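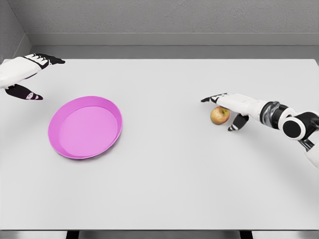 Apple and pan in simulation, right hand open over the apple, not yet closed on it.

October 30, 2020

The apple task is now the one I use for checking any change to the teleoperation chain. The rule is short: pick the apple up with the right hand, put it in the pink pan, let go, withdraw. The left hand has no part in it beyond staying out of the way, and I still record its joints, as I would like the same files to serve for two-handed tasks later.

I drive the arms with a pair of Jutberg gloves for the fingers and a tracked marker on each wrist. The wrist pose goes through inverse kinematics and the finger angles go through a retargeting step I have been calling Direr. Direr matches fingertip positions relative to the palm and lets the joint angles fall where they may. My first version copied joint angles directly. It looked good in free air and was useless for grasping, as my thumb and the robot's thumb do not start from the same place.

The approach is where most of my bad demonstrations come from. The hand has to arrive with the fingers on the far side of the fruit and the thumb on the near side, and on a flat monitor I am poor at judging height. I tended to come in low and push the apple along the table with the thumb. Two changes helped. I scaled wrist motion down by half when the palm is close to the table, and I turned the shadows back on. I had switched them off in February to save rendering time, which was a mistake — the shadow was the only depth cue I had.

Latency matters less than I expected. With 90 ms from glove to joint command I can do the task without thinking about it. Jitter is worse. A single late packet during closing makes the fingers jump, and the contact solver answers by firing the apple off the table. The commands now pass through a low-pass filter and a rate limit on each finger joint. The closing motion feels slightly heavy as a result, but the recordings are cleaner.

The last session gave 28 usable demonstrations. I threw out any take where the apple was dropped outside the pan, and kept those where I missed the first grasp and tried again. The Drekeo trainer seems to want some of those. Policies trained only on clean takes close on nothing and then carry the nothing to the pan with great care.

Physics runs with a time step of 2 ms. Episodes are cut at 3000 steps and written in the Kaewsai log format, wrist poses and finger joints in separate streams. I still need to fix the timestamps on the left stream, which drift against the right by a step or so over a long take.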